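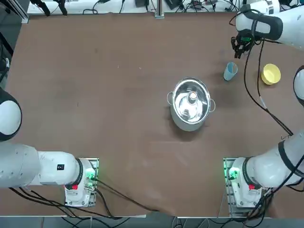 Chapter 5

Choosing and Using Your Sources

Every piece of academic writing is a conversation with people who got there first. Before you can join in, you need to find out what they have said, decide how far you trust it, and work out where your own voice fits. For many students this is the part of an assignment they dread. We hope to change your mind, as it is also the part where the best ideas tend to turn up - usually in the footnotes of something you nearly didn't read!

In Chapter 4 you turned a broad topic into a question that could be answered. Keep that question beside you as you work through the next few sections, written out in full, because everything you read from now on will be tested against it. A source can be well written, recent and fascinating and still be of no use to you.

By the end of this chapter you should be able to:

tell primary, secondary and reference sources apart
plan a search and keep a record of it
judge whether a source is strong enough for the claim you want to make
move between quoting, paraphrasing and summarising
bring several sources together in one paragraph

Key terms: primary source, secondary source, peer review, search log, paraphrase, synthesis

5.1 What counts as a source?

A source is anything you draw on that did not come out of your own head. Journal articles and books are the obvious ones, but so are interview transcripts, parish records, maps, company reports, survey results and radio programmes. What matters is the job you want the source to do.

Take the Ballutov study, which we shall follow through the whole of this chapter. A student wants to know why the small town of Ballutov lost its weekly market. She finds 35 items in her first search and feels rather pleased. Then she sorts them. Most turn out to be travel articles that mention the market in passing. Only eight say anything about why it closed, and of those, five repeat the same explanation, word for word in places, from a single pamphlet published by the Larkus Press.

How many sources does she have for that explanation? It is tempting to say five. The true figure is one, copied four times, and spotting this is a wonderful moment in any project. She can now go to the pamphlet itself and ask how its author knew.

Primary sources bring you close to the event or the data: the market's account book, a trader's letter, the minutes of a meeting. Secondary sources discuss and interpret that material. The same text can be either, depending on your question. The Larkus pamphlet is a secondary source for the closure of the market, but it would be a primary source for an essay on how local history was written and sold.

Try it yourself

Turn to the Coppens extract on page 44. Read it once without a pen in your hand. Then read it again and mark each statement that must have come from somewhere else, whether or not the writer says so. Compare your marks with a partner's. Where do you disagree, and what would settle it?

Keep your marked copy. You will need it in 5.3, where we set the extract beside the Juvance report and look at what each writer chose to leave out.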